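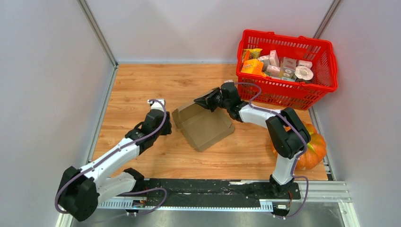

Ticket: Vastia label printer drops every second job
Opened by: Teresa Nic Giolla, Gramasby store
Assigned to: Gergely Deák
Status: Resolved

Labels sent from the order screen print for the first carton and fail for the next one. The queue shows both jobs as complete. Order used for testing: mixed packaged goods picked into a red plastic basket, to be packed in a shallow brown cardboard box, one label per box. Printer firmware is current. USB cable swapped, no change.

09:40 – Deák: Please send the spooler log and the label size set in the driver.

10:15 – Nic Giolla: Log attached. Driver is set to 100 x 78 mm. Stock loaded is 100 x 150 mm.

10:32 – Deák: Size mismatch confirmed. The printer looks for the gap at 78 mm, does not find it, and discards the next job without an error. Set the driver to 100 x 150 mm, then hold Feed for 2 seconds to recalibrate.

11:05 – Nic Giolla: Done. First test failed – the old size was still stored in the Wirova template. Changed it there as well. Over 2 dozen labels printed since, none missing.

11:20 – Deák: Template default corrected on the server. Closing.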